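The Countertop Years

How a slab of speckled stone came to run our kitchens, and why some of us can't find our keys on it
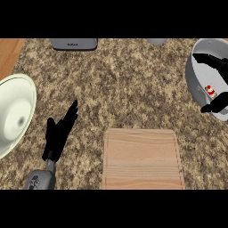
My mother's first house had a kitchen counter you could describe in one word, and the word was yellow. It had a metal strip along the front and a burn next to the stove in the shape of Ohio. If you spilled coffee on it, you knew. If you dropped a pea, you could see it from the hall.

Then, in a stretch of years that most families can date by the size of their television, the yellow counters went out to the curb and the granite came in. It came in tan and brown and black and a kind of wet-dog beige, and it came with names. Ours was called Autumn something. The neighbors had a Desert. A couple down the street held out for a stone named after a storm, paid extra for it, and then covered most of it with a bread box.

I have been thinking about this because my sister is redoing her kitchen, which means that everyone related to her is also redoing her kitchen. In July she made me drive with her to a stone yard called Drerico, out past the airport, where slabs the size of barn doors lean against steel racks and people walk between them speaking softly, as if in a museum or at a viewing.

The man who runs the yard is Fotis Drakos. He has sold stone for most of his adult life and has the forearms to show for it, plus a low opinion of small samples.

"They take home a piece like a cracker," he told me. "They put it on the old counter, they look at it, they bring their aunt. Then the real one comes and they say, why is there a big stripe? There is a stripe because it is a mountain."

Drakos keeps 163 slabs on the floor. My sister looked at all of them. She took a picture of each one and then could not tell the pictures apart, and neither could I. I said so, and was sent to wait by the truck.

What granite does best is forgive. A busy, speckled surface will hide crumbs, dried soup, a light dusting of flour and, in my own house, an entire earring for the better part of a year. For a certain kind of cook this is the whole appeal. You wipe in a general way, you step back, and the stone gives you the benefit of the doubt. Try that on white marble and you will be able to read the history of your lunch.

The other side of the bargain is that it hides things you wanted. I have patted my counter like a man looking for a light switch, hunting for a single black peppercorn, a contact lens, a screw from the handle of the good pan. My wife once put the screw in a saucer so it wouldn't get lost. I washed the saucer.

Lambros Vlachopoulos, who designs kitchens out of a narrow storefront in Plikham, believes the taste for speckle was never really about stone. He thinks it was about company. Walls were coming down, the kitchen had become a room where guests stood around holding drinks, and people were suddenly worried about being seen cooking.

"You had this big open room and you were frying in the middle of it," he said. "So you wanted a surface that looked finished even when you were not."

Vlachopoulos doesn't put much granite in these days. His clients want pale, flat and quiet, and he gives it to them, though he doesn't hide his amusement when they call back asking how to get turmeric out. He has a form letter for turmeric. He also has one for red wine and one for beets, and he's working on one for blueberries, which he regards as the sneakiest of the four.

In his own kitchen he has granite. It was there when he bought the place, he said, and he looked out the window for a while after he said it.

I went home and read up on the care of the stuff, a thing I had not done in all the years of owning it. The advice is a mess. One camp says seal it every six months. Another says seal it when water stops beading, and a third, made up mostly of men on message boards, says sealing is a racket and they've never done it and look at them. There is a cleaner called Rekari that my sister swears by. It smells like a lemon that has been to business school. I've been using dish soap and a rag, and the counter and I have not discussed it.

The water test, in case you want it, is to pour a small puddle and leave it for a bit. If the stone goes dark underneath, it's drinking, and you ought to seal it. I tried this and forgot about the puddle, then put the mail in it.

Price is the other subject on which no two people agree. My sister was quoted a number for the slab, another for cutting it, a third for the sink hole, and then 507 dollars for something listed as "edge." She asked what the edge was. It was the edge. Without paying for it, she would still have had an edge, Drakos explained, but she would not have liked it.

She paid. I would have, too. There are only so many times in a life that a person can argue with a man standing in front of a mountain.

The odd thing is how quickly it vanishes. You spend weeks choosing among browns, you lie awake over flecks, and then the counter goes in and fills up with the toaster, the fruit, the school forms, the charger for a phone you no longer own. By the end of the first month the visible part of my sister's investment was a patch between the coffee maker and the dish rack, big enough for a sandwich if you ate it soon.

My mother, who is eighty and lives in an apartment with a counter she calls "whatever it is," came over to see the finished job. She ran her hand along the front – the 507-dollar part – and said it was very smooth. She said it must be easy to keep. Then she bent down until her nose was nearly touching the stone and stayed there long enough that my sister asked if she was all right.

"There's rice on this," my mother said.

My sister said there wasn't. They got a flashlight out of the drawer and had a look, and I took the dog outside.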